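Ticket: Flostau table, finish marking
Raised by: Hiyori Maruyama
Status: reopened

Sunday. Pale rings on the top again, 2 of them, both new. Wiped down with Pallby cleaner as told. No change.

Reply, Ingvar Gunnlaugsson: Rings like these come from hot cups. Please use mats and close the ticket.

Hiyori: We don't allow cups in the playroom, so I doubt it. The leaflet says the finish takes 13 years of family use. Ours has had 4 months. I'd like to know who tested that, and on what. 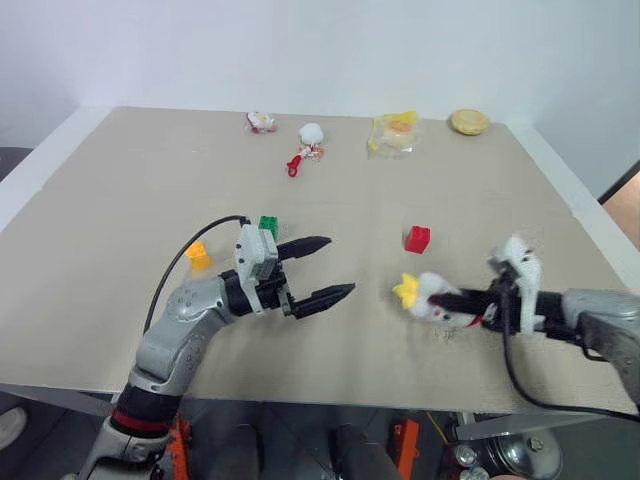 Ingvar: The Flostau finish doesn't react with fabric or stuffing, so soft toys are ruled out. I can't say the same for clear plastic, which can soften some lacquers if it sits long enough. You have the white plush chicken over the table and a small see-through thing lying just under it – what is that made of?

Hiyori: No idea. I'll move it to a shelf for a week, though I don't expect much. If the rings carry on I want a new top.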